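Media monitoring notebook - February, 9:40 am

Tax-filing coverage, Tritavholm panel shows, clip set 2
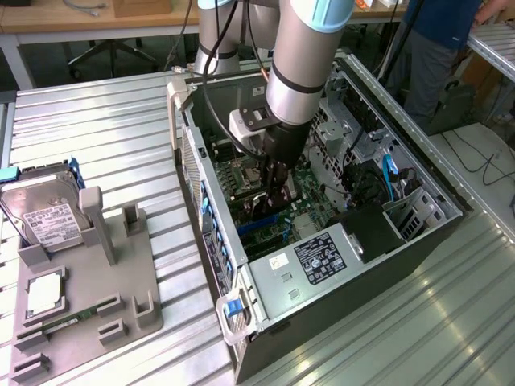

Reply from the Trumow side came in overnight: the code for "cost argument" is too broad, a guest who mentions estate tax once shouldn't count the same as a full segment on it. Fair. Splitting it into passing / sustained.

Re-ran on 1,544 transcript lines. 67 now flagged sustained, most from the Tarno morning show. Sani roundtable barely there - 3 lines, all the host, none from guests. Check speaker tags, I dont trust them after the ad breaks.

To do
- recode hospital visitation, seperate from benefits
- ask Trumow for their codebook
- fix time stamps, Tarno evening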